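# The Slow Wear of Reusable Totes

Returnable plastic containers are sold on trip count. Miltulel rates its standard polypropylene tote for 600 cycles, where a cycle means one fill, one move, one empty and one wash. Few buyers check the figure once the totes are in service.

Taha Filali, a packaging engineer at the Flotport depot, began checking in November. His team tagged 3,191 totes and logged each pass through the wash line. Corners failed first, usually at the molded radius below the handle. Rim cracks came next. Floors rarely failed, though they drew the most complaints from customers.

The complaints concern dirt. A scratched surface holds fine dust that a short rinse leaves behind, and the wash cycle at Flotport runs 7 minutes. Extending it to 8 raises water use on every load.
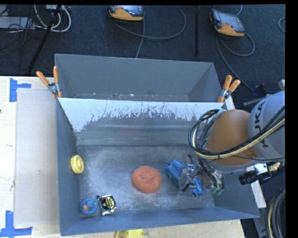

Abrasion is hard to grade by eye. Inspectors tend to reject a container for its color and pass one with a hairline crack. A gray bin with pale scratches and cloudy rubbed patches across its floor looks older than a clean one, but the marks say little about the strength of the walls. Tsutomu Sekiguchi, who wrote the Skosach inspection guide, grades corners by touch and floors under a low side light. Flotport now uses his method on returned stock.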